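Deline Fitted Sheet - Deep Pocket, Brushed Cotton

Item no. 607
Made for Zellby by Balogh

The Deline is a plain fitted sheet for everyday use. It is woven from long-staple cotton and brushed on one side, so it feels soft from the first night but doesn't pill the way cheaper flannel does. The pocket is 38 cm deep and takes most pillow-top mattresses, including ones with a topper up to about 5 cm thick.

Elastic runs all the way around the hem, not only at the corners. If you have an adjustable bed, or a mattress that slides on its base, this is the sheet we suggest over the Besus, which has corner elastic only.

Sizes: twin, twin XL, full, queen, king
Colors: white, light gray, oatmeal, dark blue
Sold as a single sheet. Flat sheet and pillowcases are listed separately.

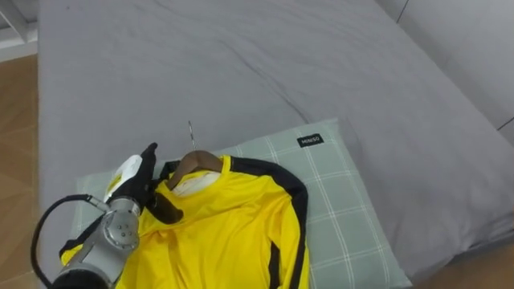

Light gray fitted sheet with a green plaid pillow. Pillow not included.

Choosing a size

Measure the mattress with nothing on it, from the bottom seam to the highest point on top. Many people measure only the side panel and come up short. If your mattress is thinner than 20 cm, the Deline will still fit, but you will have extra fabric to tuck under. The Besus has a shallower pocket and sits better on thin mattresses, guest beds and sofa beds.

One corner has a small woven tag on the inside of the hem. It goes at the bottom right when you stand at the foot of the bed.

Washing and care

Wash before first use. Machine wash at 30 degrees with similar colors, and close any zippers in the same load. Tumble dry low and take the sheet out while it is still slightly damp if you want fewer creases. It can be ironed on medium, brushed side down. Do not bleach. Skip fabric softener for the first few washes - it coats the cotton and flattens the brushed side.

Expect up to 2 percent shrinkage in length. The sheet is cut to allow for it.

About the fabric

The weave was developed by Ernő Halász at Balogh, who also designed the Besus. The same cloth is used for the Deline pillowcases and crib sheets, so colors match across the range if they are bought in the same season. Dark blue may vary slightly between dye lots.

Delivery and returns

In-stock sizes ship the next working day. King in oatmeal is on back order until December. Unwashed sheets can be returned within 30 days in the original sleeve. Once a sheet has been washed we can only take it back for a fault in the seams or elastic.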